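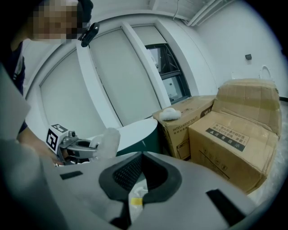
A silver gripper closes on a piece of white fluff at the Wirholm project in Fendatton. Photo: Wirholm

**December 5, 2018** – I've spent most of a morning watching people pick things up and put them down again, and I'd happily go back for another.

The Wirholm project, which has taken rooms up on Grajales Road, started gathering its new set of handling examples this week. The idea is to teach a machine to cope with soft, light, awkward stuff, the sort of thing you and I grab without a thought. To get there, people do the grabbing first, with grippers they hold in their own hands, and every go is recorded from start to finish. The machine learns from the recordings. That's the plan anyway, and they've got until March to collect what they need.

I'd been told to expect arms, big ones, whirring about behind a yellow line. There is an arm on order, from Fudham, but it won't be delivered until the new year and all the work so far is done by people on their feet. You hold the gripper, you reach for the thing, you close the jaws, you move it to where it's meant to go. Then you do it again (and again, and again).

Josiane Cordier runs the collecting side. She moved over from a packing firm, where she spent years showing new starters how to fold and fill, and she says the two jobs have more in common than her old colleagues would believe.

"People think you want it perfect," she told me. "I've had to tell everybody to stop being so careful. If you only ever show it lovely tidy pick-ups, it's got no idea what to do when one goes a bit wrong."

So a good example, in her book, might include a fumble. Somebody goes in too high, gets a wisp of the stuff between the jaws, opens up and has another try. That stays in. What gets binned is a go where the person forgot what they were meant to be doing, or talked to someone and waved the gripper about, or set off before the recording had started. She listens out for that last one. There's a beep, and you wait for the beep.

The grippers carry a little white cube with black and white squares printed on it, and I asked about those straight off because they look like something out of a crossword. They're there so the software can work out where the gripper is and which way it's tilted. The patterns have to stay in view for that, so part of the knack is keeping your sleeve out of the way, and not twisting your wrist round so far that the squares end up facing the floor. I did exactly that on my first go. And my second.

Yes, they let me have a turn! I was given a pair of safety shoes two sizes too big and told to stand wherever felt natural. Picking up a bit of fluff sounds like nothing at all. With your fingers you'd feel it the moment you touched it, but through a metal gripper you get very little back, and I kept squeezing long after I had hold of it. Then when I opened the jaws the stuff clung on and came back up with me. I gave it a shake, which Josiane said was fine, and quite useful, as everybody shakes it off differently.

My effort won't trouble the final set. Visitors' goes are kept in a folder of their own, which I've decided not to take personally.

The target is 200 good examples for each kind of object before they move on to the next. They began with the fluff, and after that it's socks, paper bags, sponges and a few things Josiane hadn't made up her mind about when I was there. She was leaning towards bread rolls. There was a short, fairly heated chat about crumbs.

At the end of the first full session they had 204 recordings of the fluff, which sounds like job done, but 18 of those were thrown out after checking, so they were back at it the next morning. Most of the 18 went for dull reasons. The markers had dropped out of sight, or the start had been clipped. A couple were someone yawning so hard the gripper drifted off.

The checking is done by Nicanor Navarrete, who has the patience of a fisherman. He watches every recording through at normal speed, then again slowly if anything bothers him, and gives it a mark and a short note. I sat next to him for a bit. His notes are lovely: "second try good", "dropped early, keep", "why so fast". He'd been through a good pile by the time I got there and could tell who was holding the gripper without looking at the name, just from how they came in towards the object.

"Some people swoop," he said. "I'm a swooper. Josiane comes in flat, from the side, like she's posting a letter."

They want both sorts. If everyone did it the same way, the machine would only learn the one way, and the first time something was pushed up against a wall or balanced on top of a box it would be stuck. That's also why they keep shifting things about between goes. The fluff might be on a carton for one run and somewhere else for the next, with other bits and pieces left standing close by. I asked whether it wouldn't be easier to clear everything away and work on a nice bare table. Nicanor said they'd tried a trial week like that back in March, in another building, and what they'd trained from it was very good at nice bare tables.

(He had a video of it. The machine did well until someone put a mug down next to the sponge, at which point it went for the mug. Several times.)

There are a few things they still haven't sorted out. One is light. The room gets a lot of daylight, and the morning recordings and the late afternoon ones look like they come from different places. Josiane thinks that's a good thing and wants more of it. Nicanor would like blinds, or at least would like to be asked about blinds. The other is how long anyone can keep it up. People do half-hour turns at the moment, then swap, and by the end of a turn the goes start to look alike. You get into a rhythm and stop trying new angles. They've talked about cutting it to twenty minutes, and about having people change hands halfway through, though the one left-hander on the team has pointed out that she's been putting up with right-handed kit all her life and would like a moment to enjoy this.

I also asked the question my neighbour told me to ask, which was whether all this is going to put anybody out of work. Josiane didn't duck it. She said she'd worked on a packing line and that there were parts of it she wouldn't wish on anyone, mainly the small light bits that stick to your gloves, and parts she'd have been sorry to lose. Wirholm isn't selling anything yet. If the training goes well, the first place it'll be tried is a sorting bench at the firm's own stores, with a person beside it. Past that she wouldn't guess, and she said she'd rather I didn't guess for her either. Fair enough.

As for whether it works, we'll have to wait. The fluff recordings go off for a first round of training once the full 200 are in, and nobody expects much from that beyond finding out what's missing. Nicanor reckons it'll be the letting go. Grabbing hold is what everyone worries about, he says, but if you watch enough of these it's the putting down where people do the odd little things – a tilt, a wiggle, a tap on the edge – and they don't know they're doing it. He's started marking those in his notes so there'll be something to look back at when the machine stands there with a bit of fluff stuck to its jaws.

They could do with more hands, by the way. Josiane is after people for paid half-day sessions through to the spring, no experience wanted, and she's especially keen on anyone who's never used a gripper before, as the regulars are getting a bit slick. You do need to be able to stand for a while, and you'll be asked to sign a form about the recordings. Faces are blurred before anything is shown outside the building. Trainers or flat shoes, or you'll end up in the big ones like I did.

If you fancy it, put your name down at the front desk on Grajales Road any weekday morning. There's a sheet on a clipboard, and when I left it had 2 names on it, one of which was mine.

Socks start next week.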